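# The Skandon bed tray

I've wanted a proper bed tray for years and kept putting it off, mostly by balancing a dinner plate on my knees and hoping. We now stock one, so this page is half product listing and half me going on about it. If you only want the measurements, they're near the bottom.

The Skandon is made for us by Cimoline, a small workshop that also does our bread boards. It's one size and one colour, a warm honey brown, and it comes with the base already fitted, so there's nothing to screw together when it arrives. I had the first one at home for most of November before we agreed to sell it, and it got used for toast, tea, a jigsaw (the small sort), two bouts of flu and a lot of telly.

What I like most is the ends. They're raised and curved, and each has a long cut-out you can get your whole hand through. I've had trays with those little metal handles that fold flat and pinch your knuckles, and I was very glad to see the back of them. With the Skandon you just slide your fingers in and lift. I can carry it upstairs with a full mug on it, though I do go slowly past the cat.

The front and back rims are straight and quite modest. They'll stop a pencil rolling off, or a satsuma if it isn't in a hurry. I wouldn't trust them with a bowl of soup on a soft mattress, and if soup is your main reason for buying, have a look at the Solheim further down.
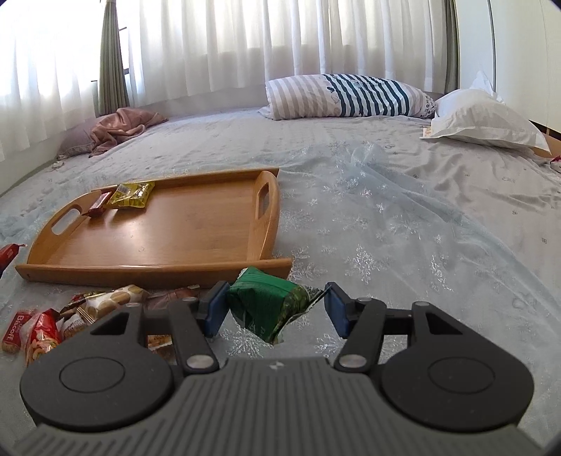

Snacks are really what this tray is for in our house. I know the official answer is breakfast, but breakfast in bed happens on a Saturday if we're lucky, and crisps and nuts happen every night. It lies flat on the covers and you can chuck things in from where you're sitting. Two little packets tucked in the far left corner leave nearly all of the base free for a book or a plate, and that's how I tend to have it – nibbles at the back, everything else in front. You get a good look at the grain that way too, and at the soft shine on the base.

That finish deserves a word. It's smooth and wipes down with a damp cloth, and crumbs don't get stuck in it. It does show greasy fingerprints if you catch it in the morning light. I give mine a wipe on the way back to the kitchen and leave it at that. Please don't put it in the dishwasher, and don't leave it soaking in the sink either, as the wood will swell and the joints won't thank you.

Being real wood, no two are quite alike. Some have a strong stripe running the length of the base and some are much plainer, and you may find the odd small mark. We send back anything rough or split. We don't send back a tray for having a bit of character, and we can't pick out a particular pattern for you, sorry!

## Will it suit you?

If you want something low that lives on the bed, yes, very much. It has no legs, so it sits on the mattress beside you or across your lap, and it's light enough to move with one hand when it's empty. It also works on a footstool or a big pouffe. Mine spends its days on the chest of drawers holding post.

If you want to eat a full meal sitting up, you'd be better off with the Solheim. It has folding legs and a deeper rim, and costs a bit more. It's also a bit of a lump to store, so measure the gap beside your wardrobe first.

## The details

- **Name:** Skandon bed tray
- **Made by:** Cimoline
- **Length:** 466 mm
- **Width:** 240 mm
- **Weight:** 800 g
- **Colour:** honey brown
- **Care:** damp cloth, dry straight away, keep off radiators

We post them in a plain cardboard box with paper padding, usually within 4 working days. If you're buying one as a present, tick the gift box at the checkout and we'll leave the price slip out.

There's a matching coaster set from Kadano on its way, in a wood that's as close to this one as we could find. I've asked for a few extra sets, so drop us a line if you'd like to be told when they're in.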